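3.2 Course structure and the simulated cell

The project ran as an elective for second-year students in laboratory technology at Conell. Most of them had used a pipette every week for a year and had never programmed anything larger than a spreadsheet. The class met on Wednesday afternoons in a computer room on the ground floor. Access to the physical robot at the partner site, Magnusson, was limited to one visit near the end of the course, so nearly all of the work was done in simulation.

Students worked in 7 teams. Team size was set by the number of licensed workstations, and teams stayed together for the whole course. Each team received the same starting project, called Sollo, which contained the arm, the table, the plate stations and an empty task list. The station names were fixed in advance so that a program written by one team could be opened and run by another. The teams chose their own approach heights, travel speeds and order of moves.

The task had three stages. In the first, a team taught the safe positions above each station and moved the arm between them with the gripper open. In the second, it carried a plate from one station to another and returned it. In the third, it wrote a short schedule that took several plates through a set order of stations without a collision. A run counted as complete only if the simulator reported no contact between the arm and anything other than the plate being moved. Teams handed in the program, the run log and one page of notes.

Across the course the teams submitted 54 runs for grading. Roughly half of the failed runs came from the same fault. The wrist was brought down at the correct station, but the path to the next station was taught too low, and the gripper touched a neighboring plate on the way. The fault was easy to miss on screen when the view was set from directly above, and we began asking teams to check every path from a low side view as well. A second common fault was a mix-up in station labels, where the program called LP1 and the written notes said LP2. We now give out the label list on paper.

Figure 3 gives a view of the cell, with the arm over the table and its gripper at the well plates. 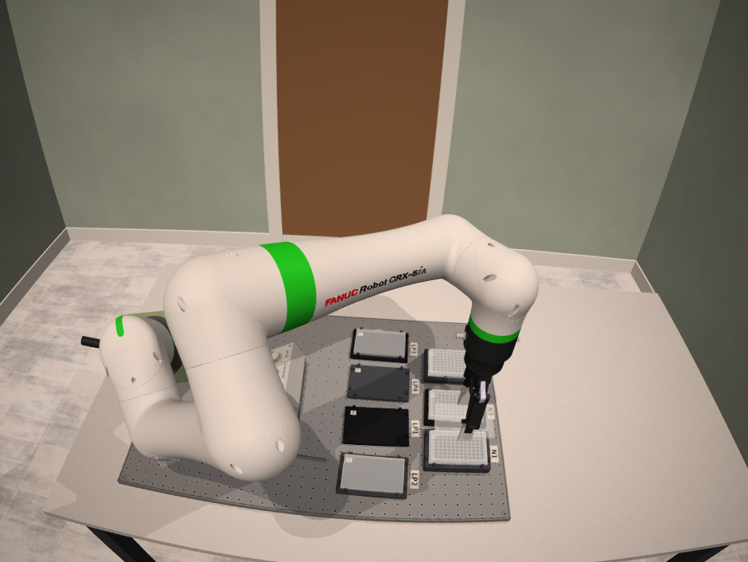 Figure 3. The simulated cell with the FANUC CRX-5iA. Stations LP1 to LP4 form one column and the well plates a second column beside it.

One student wrote in the course feedback that the simulator made it too easy to start over, and that after a while the team stopped planning a path and simply tried one until the log came back clean. Two other teams said much the same in their notes. For the next round, the number of graded attempts per stage will be limited, and a hand-drawn path plan will be due before the first of them. The log format, taken over from the earlier Jivham exercises, will stay as it is.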